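The Planner's Hand
Reading time: 2 min
Last updated: 13th July

The build for the Jaltari job was on its third planner by March, and the third one hesitated.

I wrote most of it, so I knew what the hesitation was in code. The approach planner asked the pose filter where the socket was. The filter gave back a position and a number for how sure it was, and if the number fell under the threshold the arm held still and asked again. It could ask 30 times before it gave up and raised a fault. On the log each ask was one line, all the same but for the last two digits.

The Radebe office wanted the threshold lowered. Their message said the cell at Trollunville was losing 70 seconds a board to waiting, and that a person with tweezers would have been done. I read it standing up, with my coat on. Then I took the coat off and opened the config file.

Lowering it was one line. I changed the line and did not save it. I started a run on the old value first, so I would have something to compare against, and pulled the bench view and the wrist view up on the left monitor with the log on the right. 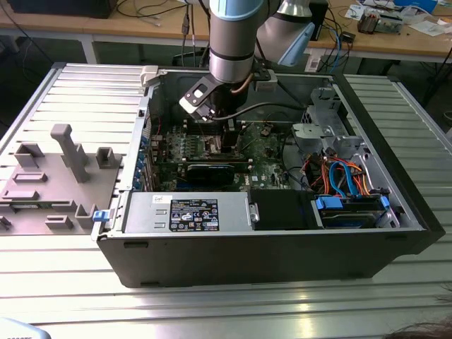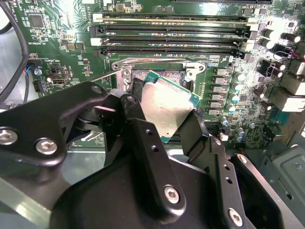

Jirow came on the call while the log was still scrolling and asked why the new value wasn't in yet. The old one had been a guess anyway, the voice said, picked on a bad afternoon, and nothing about it was holy.

That was true. I had picked it myself. I had tried 200 and the arm stopped for glare, for a passing shadow, for the lights warming up. I had tried smaller numbers and it stopped for nothing at all. I settled on 179 and went home.

"So lower it," Jirow said.

I said I wanted to see what it was unsure about. There was a field for that in the filter output. I had put it there in the first week and never printed it, because it made the lines too long to read. I printed it now. The lines wrapped and the log turned ugly.

Position was fine. Height was fine. All the doubt was in one angle, the tilt about the long axis of the fingers, and it grew each time the planner asked. The filter was treating every new look as a separate piece of evidence, and the same small error went in with each one. Waiting made it worse.

"It's in the update step," I said. "I'm counting the calibration error over and over."

The line was quiet for a bit. Then Jirow asked how long.

"Tonight, if the tests pass."

"And the threshold?"

I closed the config file. The editor asked if I wanted to keep my changes, and I told it no. Then I opened the filter and scrolled down to the part I had written first, under a comment that said to clean this up later.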